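4.2 Storage of wet and dry items in shared kitchens

The second part of the study looked at how residents of shared housing divide up kitchen space when no written rules exist. Earlier work on shared housing has dealt mostly with rent, noise and the choice of housemates. Kitchens come up often in that work, but mainly as a place where arguments happen. We were interested in a smaller question: where people put things down, how long they leave them there, and what other residents take this to mean.

Fieldwork was carried out in Umutbridge, in two buildings known to residents as Bamum House and the Cattaneo. Both were converted from single-family use and both have one kitchen per floor. We collected 274 diary entries from residents of 13 kitchens. Each entry recorded one item that the writer had noticed out of place, with a guess at whose it was and a note on what, if anything, the writer did next. Diaries were kept on paper and handed in on 5/7/18. Entries that named a housemate were recoded with a letter before analysis, and the pilot entries collected in December were left out.

Three zones came up again and again. The first was the shelf or cupboard, which residents treated as private even when it had no label. The second was the open counter, which was treated as shared but only for short periods. The third was the sink. Residents disagreed about the sink more than about any other part of the kitchen, and the disagreement did not follow age, length of stay or rent paid.

For some residents, an item in the sink was in use. It had been put there on purpose, usually to soak, and moving it was seen as interfering. For others, an item in the sink was abandoned, and moving it was seen as a favor or at least as fair. The same pan could be described both ways in two diaries from the same floor. One resident wrote that she had "left it to soak for an hour." Her neighbor across the hall wrote that it had been "dumped again." Neither had spoken to the other about it.

Packing material was a special case. Bubble wrap, paper and flattened boxes appeared in the diaries mostly when someone moved in or out, and they tended to be left wherever the unpacking had been done. Residents rarely threw this material away if it belonged to somebody else, even when it was in the way of the tap or the stove. Several said that it might still be wanted. Lambrechts describes a similar caution in her unpublished notes on student housing, where boxes stayed in hallways for weeks after a move (Ilse Lambrechts, personal communication). Figure 3 shows packing material and dishes at the same sink. 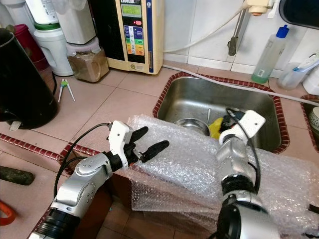

Figure 3. Bubble wrap over the front edge of a sink, with a steel bowl and a yellow sponge inside.

Sponges and dishcloths raised a different problem. They were bought by one person and used by everyone, and most residents could not say who had paid for the one now in use. On floors where a single resident did the buying, that person was also the one most likely to write about dishes left by others. We do not read this as cause and effect. A person who notices the state of the sink may be more willing to buy a sponge in the first place.

Written notes were less common than we expected. Only one floor of the Cattaneo had a lasting set of rules, a sheet taped inside a cupboard door and known as Rita after the former resident who wrote it. People who had never met her still spoke of "doing it Rita's way," meaning that anything left in the sink overnight could be washed and put on the counter by whoever got up first. Diaries from this floor had fewer entries about the sink than the others, though they had more about the refrigerator.

The diaries have clear limits. Writers recorded what bothered them, so items that were left out and accepted by everyone are missing from the data — and these may be the larger group. Residents who cooked little wrote little. Section 4.3 turns to the interviews, in which residents were asked to walk us through the kitchen and point out what they would and would not move.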